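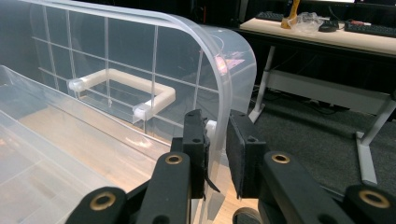 Inicio / Comunicación / Notas de prensa

La red de talleres de costura de Clunero abre nueva temporada con 14 grupos y un banco de retales propio

Clunero, septiembre - La red de talleres de costura y arreglo de ropa de Clunero arranca este mes su segunda temporada, ¡y lo hace con muchas ganas! Habrá 14 grupos repartidos entre el centro cívico de Nellden y la antigua mercería Tetteh, que desde la primavera funciona como sala abierta por las tardes. La inscripción ya está en marcha y se puede hacer en cualquiera de los dos locales, a partir de las cinco de la tarde.

La temporada pasada se arreglaron 1.339 prendas. Hubo de todo: bajos de pantalón, cremalleras de anorak, codos de jersey, forros de abrigo y un número sorprendente de fundas de sofá que llegaban enrolladas bajo el brazo y ocupaban media mesa de corte (con la fila de los lunares, que no casaban nunca, hubo que deshacer y volver a empezar). Muchas de esas prendas las cosieron personas que en octubre no sabían enhebrar una máquina y que en mayo ya estaban enseñando a poner una cremallera invisible a quien tenían al lado.

Este año se amplían los horarios. Los grupos de iniciación se reúnen en Nellden, en la sala grande de la primera planta, y trabajan durante dos meses sobre tres ejercicios: una bolsa con forro, un dobladillo a mano y un cambio de cremallera. Los grupos de continuidad van a Tetteh, donde están las máquinas remalladoras y la mesa alta, y allí cada cual lleva lo suyo. Se mantiene también el turno de mañana, que empezó como prueba en febrero y que se llenó en la primera tarde de inscripciones.

La gran novedad es el banco de retales. La firma textil Jendetwood, con taller en el polígono de Clunero, ha cedido sobrantes de lino, popelín y loneta, y cualquier persona inscrita podrá llevarse tela para practicar sin coste alguno. Los retales se ordenan por tipo de tejido y no por color - lo pidieron los propios grupos, cansados de encontrar un punto elástico entre las sargas - y hay una cesta aparte para las piezas de menos de un palmo, perfectas para parches y para probar tensiones de hilo. El banco abre media hora antes de cada sesión.

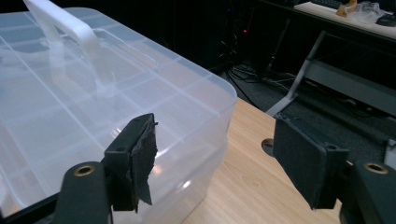

El material pequeño tiene este año más protagonismo que nunca. Botones, corchetes, automáticos, canillas, cintas al bies: la sala de Tetteh heredó de la mercería cajones enteros, y durante el verano se han ido clasificando con una paciencia admirable. Cada participante puede además traer su propio costurero de casa, y en el programa se anima a hacerlo. Sirve una lata de galletas de toda la vida, y sirve igual de bien una caja de plástico translúcido con asa blanca en la tapa, fácil de llevar de una sala a otra. Solo se pide que las agujas sueltas viajen clavadas en un acerico y que las tijeras de tela lleven el nombre puesto, para evitar los intercambios involuntarios de la temporada pasada.

Los cinco talleres monográficos completan la oferta. El primero, en noviembre, estará dedicado al zurcido visible, esa manera alegre de arreglar un agujero con hilo de otro color y dejarlo a la vista. Le seguirán el de cuellos y puños de camisa, el de ropa infantil que crece (con jaretas que se van soltando), el de tapicería sencilla y, ya cerca del final de curso, el de ojales. Este último fue el más solicitado en la encuesta de junio, con comentarios muy apasionados tanto a favor como en contra del ojal a máquina. 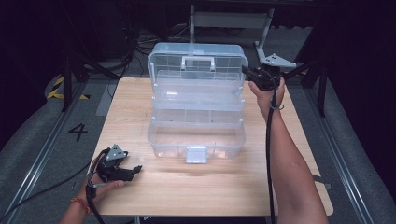 Cada monográfico dura dos tardes y no exige haber pasado por los grupos de iniciación, aunque en el de cuellos y puños conviene manejar la máquina con cierta soltura. Las plazas se asignan por orden de inscripción. Quien se quede fuera pasa a una lista de espera que vale también para la edición siguiente, de modo que el turno no se pierde.

En primavera volverá la jornada de puertas abiertas, que el año pasado sacó las máquinas a la plaza y terminó con una cola que daba la vuelta a la fuente. Se harán arreglos sencillos al momento, habrá un rincón para aprender a coser un botón con cuello de hilo y se expondrán las colchas que los grupos de continuidad preparan en común. ¡La primera ya tiene elegido el patrón! Será una estrella de ocho puntas, en azules y crudos, cosida casi por completo con tela del banco de retales.

Información práctica

Inscripciones: centro cívico de Nellden y sala Tetteh, por las tardes, desde las 17.00.
Edad: a partir de 14 años. Los menores de edad necesitan autorización firmada.
Precio: los grupos son gratuitos. En los monográficos se abona únicamente el material.
Máquinas: hay disponibles en ambas salas. Quien prefiera traer la suya debe avisar al inscribirse para reservar enchufe.
Donaciones de tela: se recogen en Tetteh, limpias y dobladas, en piezas de cualquier tamaño.

Contacto para medios: oficina de comunicación de la red de talleres de Clunero, en el centro cívico de Nellden.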